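# Bed skirt

A **bed skirt** (my grandmother said *dust ruffle*, and a few stores say *valance*) is the strip of fabric that hangs from under the mattress down toward the floor. It hides the box spring and whatever you've shoved under there. I've been keeping up this entry on the Stedora household wiki for a while now, and I still get more mail about bed skirts than about curtains, which amazes me!

Most of them are a flat panel that lies between mattress and box spring, with the drop sewn on around three sides. The colors people pick tend to be quiet. Beige is the classic, and I love it with white bedding.
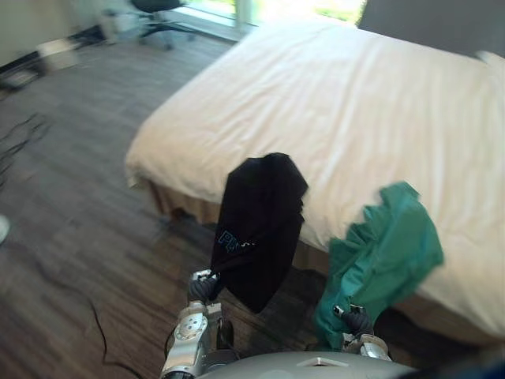 *Beige bed skirt under a white sheet, with a gray upholstered headboard.*

## Styles

Pleated, gathered and tailored are the names you'll run into. A pleated skirt has folds pressed in (fussy to iron, but so nice once it's up), a gathered one is bunched along the top seam, and a tailored one hangs flat with a split at the corners. The old Varnum mail-order catalog listed 114 skirts one year, and I swear almost 100 of them were gathered.

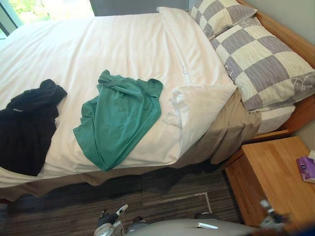 *Pleated skirt below a white duvet, with checkered pillows and clothes on the bed.*

## Length and fit

Measure from the top of the box spring to the floor, *not* from the mattress. I got this wrong on my first Grevell skirt and had six inches of extra cotton puddled on the carpet. A big duvet covers a lot of the skirt anyway, so if yours hangs low on the sides you can get away with a plain one. Laundry waiting to be folded on top doesn't hurt it either.

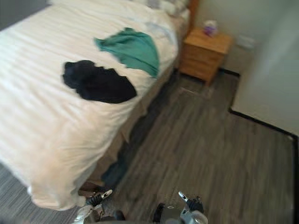
## Washing

Cold water, gentle cycle, and hang it up damp so the weight pulls the creases out. Getting it off means lifting the mattress, so I do mine every March with the big spring clean. Wraparound kinds, like the elastic one Sayegh makes, come off without any lifting, and I'm saving up for one.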